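Trevor Carrier Wants You to Stop Talking to Your Plants

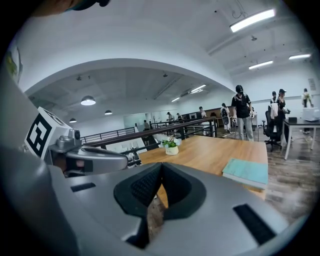

Trevor Carrier has been selling houseplants for 30 years, and he is tired of hearing what they can do for you. They clean the air, customers tell him. They lower your blood pressure. They like Bach. "I had a man ask me which Bach," he says. "I sell potting soil." A small plant like the one on the wooden tabletop, green leaves and little white flowers in a white pot, is in his view worth having for one reason, that you enjoy looking at it.

I came to him with doubts of my own, mostly about him. A man who makes his living from plants has something to gain by sounding like the only straight talker in the trade. He didn't argue. "Sure. Don't take my word for it either. Buy one, see if you feel any different."

The air claim bothers him most. He thinks people picture one fern scrubbing a whole living room. "A test in a sealed box is one thing. You've got doors. You've got a kitchen. Open a window, it's free." When I asked how many plants he has at home, he said four, and that two of them belong to his wife.

Then there are the gadgets. Last December a company called Clendar sent him a moisture sensor to stock, price $200. He kept it in a pot by the register for six weeks. "It told me the soil was dry. I have a finger." He was no kinder about Derkska, a plant food that promises "calmer growth" on the label. I asked what calmer growth might be. He asked me the same thing.

Does any of it hurt anyone? Here he slowed down. Most of it just wastes money, he said, but he has watched people give up on plants when the promised good mood never showed up. "They think they did it wrong. The plant was fine. It was just a plant."

I pushed him on the sign in his own front window, which says "Happy Homes Start Here." He looked at it for a while — it was there when he bought the shop, he said, and it would cost money to take down.

The shop closes at 6. He was watering when I left, and not talking.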